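Startseite Lokales Kultur Sport Vereine Anzeigen Kontakt
Suchbegriff eingeben Suchen

Bustberg lässt seine alten Rechner schrauben

Die Stadtbücherei öffnet im Oktober eine Reparaturecke. Der Gemeinderat hat zugestimmt, wenn auch mit hörbarem Seufzen. 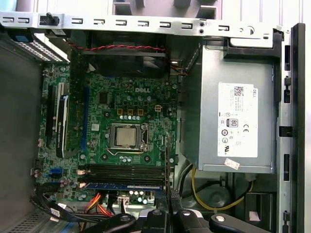

Min-kyu Noh hält den Beschluss für überfällig und die Debatte darüber für rund dreimal so lang wie nötig. Wer einen Rechner nur deshalb wegwerfe, weil der Lüfter pfeife, der müsse konsequenterweise auch sein Fahrrad nach dem ersten Platten in den Fluss schieben, sagte er in der Bürgerfragestunde. Aus den hinteren Reihen kam Beifall, aus den vorderen der Hinweis auf die Redezeit.

Damit bekommt Bustberg, was das benachbarte Prarncombe schon länger hat: einen Ort, an dem man mit einem schweigenden Computer unter dem Arm auftauchen darf, ohne gleich einen neuen verkauft zu bekommen. Eingerichtet wird die Ecke im Untergeschoss der Bücherei, dort, wo bisher die Landkarten lagern. Die Landkarten ziehen ins Treppenhaus. Gegen diesen Umzug gab es mehr Einwände als gegen das ganze übrige Vorhaben zusammen.

Geplant sind vier Arbeitsplätze mit Werkzeug, Lampe und Antistatikmatte. Geschraubt wird grundsätzlich selbst, Hilfe gibt es auf Zuruf. Die Bücherei legt Wert auf das Wort »Hilfe«. Eine Garantie übernimmt sie ausdrücklich nicht, und wer mit fünf Schrauben mehr nach Hause geht, als er mitgebracht hat, möge das bitte zuerst mit sich selbst klären.

Zur Vorbereitung hatte die Verwaltung bei den Haushalten nachgefragt, was dort im Keller steht. Gemeldet wurden über 70 ausgediente Rechner, dazu etliche Monitore und ein Faxgerät, dessen Besitzer anonym bleiben möchte. Bei vielen Geräten konnten die Eigentümer nicht sagen, was ihnen fehlt. Häufigste Angabe im Feld »Defekt« war »langsam«, gefolgt von einem Fragezeichen.

Juniper Whitfield leitet die Bücherei und wird die Ecke mitbetreuen. Sie rechnet damit, dass ein guter Teil der Patienten mit einer gründlichen Entstaubung und etwas zusätzlichem Arbeitsspeicher wieder auf die Beine kommt. »Bei manchen genügt es, den Stecker richtig hineinzudrücken«, sagt sie. Diese Fälle würden diskret behandelt.

Ganz ohne Streit ging es im Rat nicht ab. Zwei Mitglieder stimmten dagegen. Das eine fürchtete um die Brandsicherheit im Untergeschoss, das andere um den örtlichen Einzelhandel. Dieser, vertreten durch das Elektrogeschäft Esposito, ließ daraufhin mitteilen, man habe im vergangenen Jahr kaum noch Rechner verkauft, dafür sehr viele Heißluftfritteusen, und sehe der Konkurrenz gelassen entgegen. Esposito spendet der Bücherei einen Satz Schraubendreher. Zur Brandsicherheit wurde ein Feuerlöscher beschlossen.

Länger dauerte die Frage nach dem Namen. Die Verwaltung hatte »Kommunaler Stützpunkt für digitale Nachhaltigkeit« vorgeschlagen und das auch ernst gemeint. Nach einer Sitzungsunterbrechung einigte man sich auf »Reparaturecke«. Das bereits gedruckte Schild mit dem längeren Titel wird aus Gründen der Sparsamkeit auf der Rückseite neu beschriftet.

Offen ist noch, was mit den Geräten geschieht, denen wirklich niemand mehr helfen kann. Der Wertstoffhof Jilard nimmt sie kostenlos an, besteht aber darauf, dass Knopfzellen und Akkus vorher entfernt werden. Auch Festplatten sollten vor der Abgabe gelöscht sein. In der Sitzung wurde gefragt, ob dafür das Verschieben in den Papierkorb ausreicht. Es reicht nicht. Die Bücherei will dazu ein Merkblatt auslegen.

Gespendete Rechner, die wieder laufen, gehen zunächst an die Hausaufgabenbetreuung der Grundschule. Dort stehen derzeit zwei Geräte, von denen eines vor allem als Ablage für Jacken dient.

Wer etwas reparieren möchte, meldet sich an der Ausleihtheke an und bringt Gerät, Netzkabel und Geduld mit. Annahmeschluss ist jeweils um 17 Uhr. Das Faxgerät kann ebenfalls mitgebracht werden, der Besitzer weiß Bescheid.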